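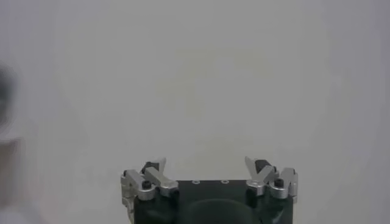
June 5, 2020

So the gray is up! Or down, or on, whatever the word is when you've been painting the back room for so long that you've lost track of which direction you started in. Two coats on all the walls, plus a third one on the stretch beside the closet where the old green kept ghosting through.

If you've been reading for a while you'll remember the green. It was there when I moved to Plulunton and I told everyone I was going to live with it for a year and see how I felt. I felt bad. It was the green of a hospital hallway, and in the evenings with the lamp on it turned my face a color that made me cancel video calls. I kept putting bookcases in front of it, and eventually I had a lot of bookcases and one very dark room.

The color I went with is called Grarngate, which sounds like a scandal involving a lighthouse. It's a pale gray, a soft one, and the chip at the store had five other pale grays on it that I could not tell apart until I got them home and taped them to the wall. Then I could tell them apart far too well. One was lavender. One was so blue it looked like skim milk. I had samples of three of them painted on poster board, and I moved those boards around the room for most of two weeks, morning and night, like a person trying to get a signal.

Nayara Paiva came by and stood on the porch while I held the boards up through the window for her, and she pointed at the same one three times in a row without knowing I was shuffling them. That settled it.

Now, the prep. I want to write this part down mostly for myself, for the bedroom, which is next. I took out every nail and there were so many nails. Whoever lived in this house before me must have hung a plate collection, or had a grudge against the drywall. I filled the holes, let them dry overnight, sanded, wiped everything down with a damp rag, and then found more holes. Filled those. There was also a long crack above the window that I'd been pretending was a cobweb. For that one I used mesh tape and joint compound and three skinny passes with the wide knife, sanding in between, and I'm really pleased with it (I ran my hand over it this morning with my eyes shut and couldn't find where it was).

Tape: I bought the cheap stuff first and it pulled a strip of white right off the baseboard. I bought the better stuff the second time. Press the edge down with a putty knife and pull it while the paint is still a little tacky, back toward yourself, slowly. I did the north wall this way and it came out crisp as anything. On the south wall I went and had lunch first, and I'll be touching that up with a tiny brush until the end of time.

I spent $158 all told, which includes the paint, the primer, a new roller frame, the tray liners, both kinds of tape, and a bag of licorice from the register at Henríquez Hardware. I already had the drop cloths and the ladder. The paint itself was the biggest chunk by far and I did go back and forth on it, but Derek Oakley painted his whole upstairs with bargain stuff and had to do four coats, and he still gets a funny look when you bring it up.

The thing I was most worried about was roller marks. Flat paint on a big plain wall with a window on one side will show you every lazy thing you did. I used a 3/8 nap, loaded it more than felt right, and kept going back into the wet edge without stopping to answer my phone. (Sorry, Caoimhe. I saw it ringing. I was halfway across the long wall.) And it worked. I keep walking in and looking at it sideways, with my cheek practically on the drywall, hunting for stripes, and there aren't any worth mentioning.

What I didn't expect is how much this color moves. Early in the day it's cool and a bit chalky. By four o'clock, when the sun comes around the neighbor's garage, it warms up and goes almost beige in places, and I stood there the first afternoon thinking I'd stained it somehow. I got a damp sponge and everything! Just light. The corners stay darker than the middle of the wall, too, which makes the whole room feel rounder than it is, if that makes any sense. I like it. I like it so much that I haven't put anything back.

That's the current problem. Everything that lived in this room is stacked in the hallway, and I have to turn sideways to get to the bathroom. Four bookcases, the sewing table, a box marked CORDS that I am afraid of. The plan was to have it all back in place the day after the last coat. Instead I've been bringing my coffee in and sitting on the floor in the middle of nothing. There's an echo. I sneezed and it was tremendous.

Kazimiera Czarnecka thinks I should hang one big picture on the long wall and leave the rest alone. Caoimhe Hennessy, once I finally called her back, voted for shelves, floor to ceiling, which is what Caoimhe votes for in every room of every house. I've got a Broritico catalog with a lot of corners folded down and I'm not ready to commit to any of it. I filled so many holes in that wall. The thought of making a new one gives me a little pang.

The bookcases will be coming back, though maybe only two of them, and on the short wall this time where they won't block the window. Which means I need to go through the books. I have a rule in my head that I'll keep 100 and let the rest go, and I've already broken it, on paper, just making the list. If you're local and you want mysteries, a great many mysteries, send me a note. Some of them have cookbook stains and I can't explain those either.

A couple of you asked about trim. It's getting a plain white semi-gloss, same as the door, and I'm going to do it before the furniture comes back in because I know myself. I haven't decided on the ceiling. It looked perfectly white to me for years and now, next to the gray, it looks like an old tooth. Szymon Jakubowski has offered me his extension pole and his opinion, and I'm taking the pole.

Leftover paint is about a third of a can. I wrote the color and the room on the lid with a marker and put it in the basement, next to the can of green that came with the house. Does anyone want that green? I'm serious, I'll drop it off.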